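Features > Home & Table > Small Spaces

FOOD AND HOSTING

The tray people

Words by Alina Ilie
September

Phyllis Clegg owns more trays than plates. She told me this on the phone before I'd asked her anything, and then hung up to let a delivery in. So I went to Ravstead to see.

Second floor, no elevator. Galley kitchen, one long table, a hall you walk down sideways. She has people over most Thursdays, sometimes six, once 13, and there isn't a sideboard or a bar cart or anywhere to put a bowl of chips down without moving somebody's elbow. Trays, then. Trays stacked on end beside the oven, trays under the couch, one enormous oval thing behind the bathroom door that she says came from a hotel sale in Holroyd and that she has used exactly once.

"You set it up in one place and you eat it in another," she said. "That's the whole idea. I don't know why people carry things one at a time."

She was a school cafeteria manager for years and it shows. She doesn't like wicker. Doesn't like anything with a mirror in the bottom. Glass is for people who don't wash up. What she likes is plain plastic with a rim, in a dull color, and a handle that's a hole, because a handle that sticks up gets in the way when you stack.

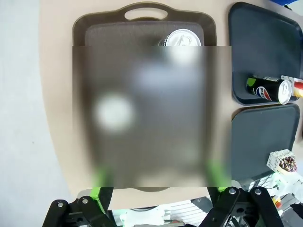 Snacks are where she gets strict. Everything gets a tray before it gets to a guest, even the stuff that comes in its own packaging, and she won't decant. Bowls are more dishes. So soda stays in the can and a donut stays in its paper, sprinkles and all, over in the corner of a dark gray tray where you can grab it by the wrapper. The big brown one with the oval cutout does the heavy work. The gray ones are for spillover, a Pepsi on its side, whatever else wants a home. She lays cans down if they're going a short way and stands them up if they're staying put. I asked if that was a rule. "It's a habit. Rules are for the cafeteria."

I tried it at home the next week. Two trays from a discount bin, neither of them matching. Fine for the drinks, less fine for soup, which I should of known. The rim helps with a slow leak and does nothing at all for a slosh.

There's a bit of a market in this now. Vutau, the housewares outfit, has a line of stacking trays in what it calls kitchen neutrals, meaning brown, gray and another brown. Edex does one with a rubbery base for $53, and Phyllis picked it up in the store, turned it over, put it back. Sixty bucks with the tax, near enough, she figured. "For a tray!" Most of hers were under five. She checks three things, standing in the aisle, and doesn't care who's watching. Does it rock. Can you get four fingers through the handle. Does the corner have a seam that'll hold crumbs.

Rounded corners, always. You can get a sponge round them.

Washing is by hand, in the tub if it's a big night, then leaned against the tiles till morning. No dishwasher here anyway. She had one in the old place and it warped a favorite, a green one, and she still brings it up. Twice while I was there.

Storage is the part readers write in about, so: on edge, like records. Biggest at the back. A tension rod across the cabinet stops them sliding flat, and if you haven't got a cabinet to spare then the gap beside the fridge will take roughly eight. Don't stack them under heavy pans. Don't keep the ones you never reach for, says Phyllis, with the hotel oval still wedged behind the bathroom door.

By seven the first guests were on the stairs and she was loading up, napkins first, then cold things, then anything sweet. She handed me a tray without looking and nodded at the hall. I went down it sideways.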